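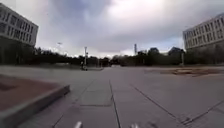 Paved plaza between two office buildings, under an overcast sky.

Illach Tenant Energy Program
Progress report to the Kahraman Fund, second reporting period
Prepared by Iman Lahlou, program manager

Status

The program is on schedule except for the refrigerator replacements, which are running late. Spending is within budget. We are not asking for any change to the grant total.

Home visits

Our advisers have now completed 1,108 home visits in rented apartments. Each visit takes under an hour. The adviser checks fridge and freezer temperatures, looks at door seals, goes over the washer and dryer settings with the tenant, and leaves a plug-in meter for a week if the tenant wants one. Evening slots fill first. We added Sunday visits in April and they have been well used, mainly by families where both adults work shifts.

The most common finding is a freezer set colder than it needs to be. Next is a dryer with a blocked lint screen or a crushed vent hose. Advisers fix what they can on the spot and write up the rest for the landlord. Landlords have been slow to answer these write-ups. We have changed the form so that it names the repair, the unit and a contact person on one page, and replies have picked up a little.

Meter loans

We have lent out meters from Koteck under the terms agreed last year. Two came back damaged and were replaced by the supplier at no cost. Tenants report that the readings are easy to follow but the instruction sheet is not. We rewrote it in larger type and had it translated.

Refrigerator replacements

Steton, our delivery contractor, has finished 44 replacements. This is below plan. The main cause is access: several buildings have narrow stairs or an elevator that must be booked ahead. Steton now visits each building before setting a delivery date. Old units are taken away the same day and recycled. We expect to make up most of the shortfall in the next period, but some deliveries may carry over.

Outreach

We mailed the savings guide to 2,623 households. Requests for visits rose in the two weeks after the mailing and then went back to the usual level. A second mailing is planned before the heating season, with a page on space heaters and water heater settings.

Staffing

One adviser left and has been replaced. The new adviser has finished training and is taking visits alone.

Next period

Clear the refrigerator backlog. Start follow-up calls to tenants visited in the first period, asking for before and after bills where they are willing to share them. Send the Fund a short note on bill data once enough have come in to be useful.

The expense statement is attached separately.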